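Old tailings, new arithmetic at Bollirari

Flemar spent most of the last decade trying to find more gold underground at Bollirari. The drilling was expensive, the lodes were narrow, and the company ended up with a longer list of targets and a shorter bank balance. The ground it is working now was mined before most of its staff were born. It sits in two flat-topped dams east of the old mill, pale grey on the outside and rust coloured where the rain has cut into the walls.

The dams hold tailings, the ground-up rock left over after the mill had taken what gold it could. The old operators recovered the free gold and lost much of what was locked inside sulphide grains. Nobody at the time had a cheap way to get it out. At today's prices, Flemar thinks there is enough left to pay for a second pass.

The numbers are small by the standards of a new mine. The drilling program finished in March put 1140 metres of air core into the two dams, on a tight grid, and the holes were sampled from top to bottom. Tailings are easy to drill. The deepest hole took less than a shift, and there is no blasting, no decline and no waste rock to strip. The hard part is working out what will come back out of them.

That comes down to recovery. A straight cyanide leach on the dam material gave 45 per cent of the gold in early tests, which would not cover the cost of running the plant. Regrinding the material to a finer size and floating off the sulphides first lifted the figure to 55 per cent. The difference sounds modest. For a project with a fixed tonnage and a fixed plant, it decides whether there is a project.

Flemar has handed the testwork to Stirnix, a metallurgical laboratory that has done similar jobs on old copper and tin dams. Stirnix has been splitting composite samples by depth, and the results so far suggest the two dams should be treated as different orebodies. The northern dam was filled first, when the mill was running coarse, and it responds well to regrinding. The southern dam has more clay in it. Clay slows down the thickeners, soaks up reagent and makes filtering slow, and the lab has tried several washing steps without settling on one.

Water is the next question. The plan on paper is to cut the tailings loose with high-pressure water cannons, pump the slurry to a small plant, and put the leftovers into a lined cell next door. Hydraulic mining of this kind is cheap and quiet, and it needs a lot of water in a district that does not have much. Flemar holds a bore licence from the underground days. It will have to show that the bores can keep up through a dry summer, and that what goes into the new cell stays there.

The lined cell is the part of the proposal the local shire cares about most. The old dams have no liner. After heavy rain, water seeps from the toe of the southern wall into a creek bed that is dry for most of the year, and there have been complaints about it going back a long way. Moving the material would deal with the seepage, although it would mean six years of pumping and pipes first.

The company also has to decide who does the processing. The cheaper choice is to float a concentrate on site and truck it to the Kusuma mill, which has a roaster and spare capacity. The dearer one is to build a fine grinding and leach circuit at Bollirari and pour gold there. Trucking keeps the upfront cost down and gives away part of the margin. Building keeps the margin and needs money Flemar does not have, at least until it can raise more.

Sulphide concentrate has its own problems. It can heat up in a stockpile if it is left too long, it carries arsenic, and mills that take it charge penalties above a set level. The arsenic grades in the northern dam are under that level. In the southern dam they move around, and a few of the composites came back high enough that blending would be needed. 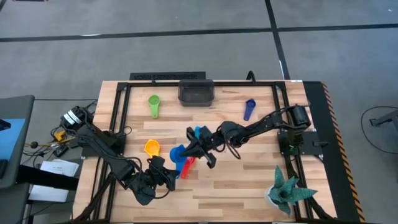
One shareholder, writing in response to the company's August update, said the whole argument had been run backwards. "We've been told for years that the value is in the ground out there. Get the northern dam going on its own, send the con to Kusuma, and use the cash to sort out the clay." Others on the register want the reverse, and would like to see both dams drilled to a higher level of confidence before any contract is signed.

Flemar's answer, in the update dated 2026-08-03, was that a staged start is being costed. The northern dam would be mined first at a lower rate, with the southern dam held back until Stirnix finishes its washing tests. That would stretch out the schedule and leave the seepage where it is for longer, a point the shire has already raised in writing.

Pilot-scale flotation on a bulk sample from the northern dam is next. The sample has been dug and bagged, and the bags are in the old core shed waiting for a truck.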